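Hard water and scale: notes for the Friday session

Slide 1. Start with the number everybody has on their water report. Lundov supply runs at some 200 mg/L as calcium carbonate. That counts as very hard on the usual scale. Ask who has a softener at home. Wait for hands.

Slide 2. Temporary and permanent hardness. Temporary is the bicarbonate part and comes out on heating. Permanent is mostly sulfate and chloride and stays in solution. Say this slowly, people mix the two up and the rest of the talk depends on it.

Slide 3. Why heating does it. Bicarbonate breaks down, carbon dioxide leaves, carbonate is left and finds calcium. Calcium carbonate is also less soluble in hot water than in cold, the reverse of table salt. Draw the curve on the board if the projector is slow.

Slide 4. Where scale goes. Hottest surface first: heating elements, then heat exchanger walls, then valves and spray heads. Leave the kitchen up while talking about small vessels.

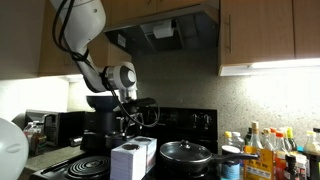 Slide 4: Stovetop with kettle and pot.

A kettle boiled repeatedly and topped up without being emptied concentrates what stays behind. Mention evaporation separately -- it matters more for a pot left simmering with the lid off.

Slide 5. Test coupons. Steel strips, 12 per tank, weighed dry before and after. The Sinulo tank had no treatment, the Morelli tank had an ion exchange softener ahead of it. Run time was 37 days. Only show the mass plot. Skip the micrographs unless asked.

Slide 6. Removal. Citric acid for household use, rinse well. Never mix any descaler with bleach. Check the manual for aluminum parts before using acid on them.

Slide 7. Softeners trade calcium for sodium. Total dissolved solids hardly change, so a conductivity meter won't tell you the softener is working. Use a hardness titration. The Gamum kit is in the box by the door, pass it around.

Questions. Someone will ask about magnets. Answer: published results are mixed, we did not test them. If time is short drop slide 6 and point to the handout.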